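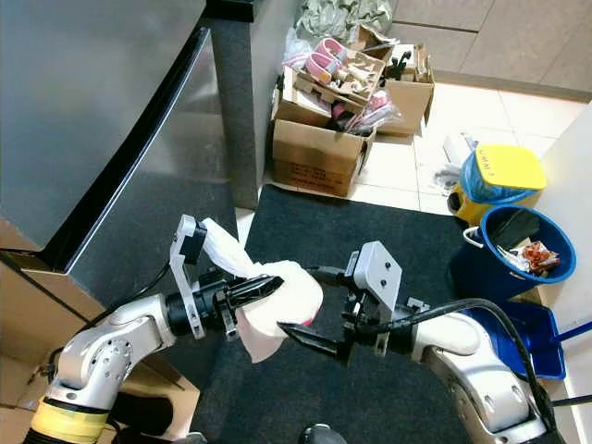
Page 4 of 9

Topic: Folding on the floor, does the mat help?

dodbridge_kirsty
Everyone on here swears by a mat for folding. I don't see it. A white cloth bunched up over dark grey is still a bunched up cloth, and it picks up every bit of fluff going.

Uvivetti
Beats folding on cream tile though. You try kneeling on that.

R_Hayes
Kneeling's the problem. Use a table.

dodbridge_kirsty
What table? Mine's been under boxes since April.

Natia34
Speaking of boxes, I'd shift those two at the back before worrying about laundry. A child's shoe in with a tray of little parts and plastic wrappings? You'll never see its partner again.

R_Hayes
Disagree. Cloths first, they take a minute. Boxes take a weekend and you end up with three boxes.

Natia34
And the heap of plastic against the wall? Is that a weekend as well?

Uvivetti
I'd bin the green and white stuff today. The clear bag with red things in, I'd look through first.

dodbridge_kirsty
Fine, but does anyone have a way of folding that stays folded? I tried the "thirds" method from page 2 and I'm not convinced.

R_Hayes
Flatten it first. Nothing works on a crumpled one.

Kirsty, did you iron yours?

dodbridge_kirsty
No, and I'm not going to.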